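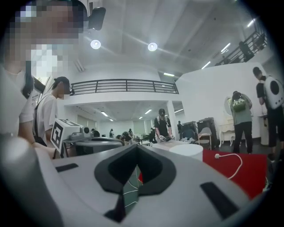

Questions about descaling and hard water, collected from the Hitden help desk. Answers apply to kettles, drip coffee makers and steam irons unless a model is named.

## What is scale?

Scale is mostly calcium carbonate. Hard water carries dissolved calcium bicarbonate; heating drives off carbon dioxide, and the carbonate left behind comes out of solution on the hottest surface available. In a kettle that surface is the element or the base plate.

## Is it harmful to drink?

No. Flakes in the cup are unpleasant but harmless. The cost is in heating time, and in thermal cutouts that trip early when the base plate is coated.
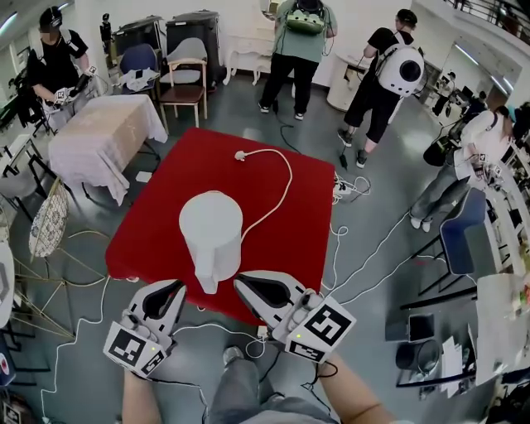 **Shewit Chala**
*Technical writer, small appliances*

## How do I find out how hard my water is?

Your water utility publishes a figure, usually in milligrams per liter as calcium carbonate or in grains per gallon. One grain per gallon is 17 mg/L, near enough for this purpose. If you are on a private well, use test strips and take the sample from the cold tap after running it for a minute. Do not sample downstream of a softener unless the appliance is also filled from there.

## How often should I descale?

| Hardness (mg/L) | Kettle | Coffee maker |
|---|---|---|
| Under 140 | Every six months | Every three months |
| 140 to 200 | Every two months | Every six weeks |
| Over 200 | Monthly | Every three weeks |

The intervals assume daily use. Double them for an appliance used only on weekends. Irons follow the coffee maker column.

## Citric acid or vinegar?

Both work. Citric acid has no smell, rinses out faster and is cheaper per treatment when bought as powder. Vinegar is acceptable in kettles – use plain white, diluted 1:1 – but we advise against it in coffee makers with rubber seals.

Never mix either one with bleach. The combination releases chlorine gas.

## What is the procedure for a kettle?

1. Dissolve two tablespoons of citric acid powder in a quart of water.
2. Pour it in, bring to a boil, switch off and unplug.
3. Leave for 20 minutes.
4. Empty and rinse twice.
5. Boil one full load of fresh water and discard it.

Heavy deposits may need a second pass. Do not scrape the base plate with metal tools. 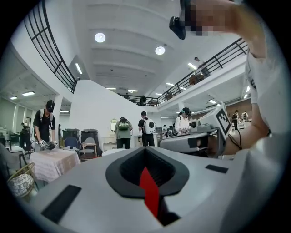
For deposits in the spout filter, remove the filter and soak it separately in the same solution. Most mesh filters lift or unclip from the inside. Nylon mesh tolerates citric acid well but should not be boiled.

## Does a pitcher filter help?

It depends on the cartridge. Plain activated carbon removes chlorine taste and leaves hardness unchanged. Cartridges with ion exchange resin reduce hardness until the resin is spent, and in very hard water that can happen well before the printed replacement date.

## Why is there a white film after descaling?

Usually calcium citrate, which forms when the solution is too strong or is left in too long. It dissolves poorly in water. Wipe it off with a soft cloth and use a weaker mix next time.

## Does descaling affect the warranty?

Descaling by the method above does not. Damage from hydrochloric or sulfamic acid products is not covered. Claims go to Soledad Quezada at the parts desk; include the model number from the underside of the appliance and the hardness figure for your address.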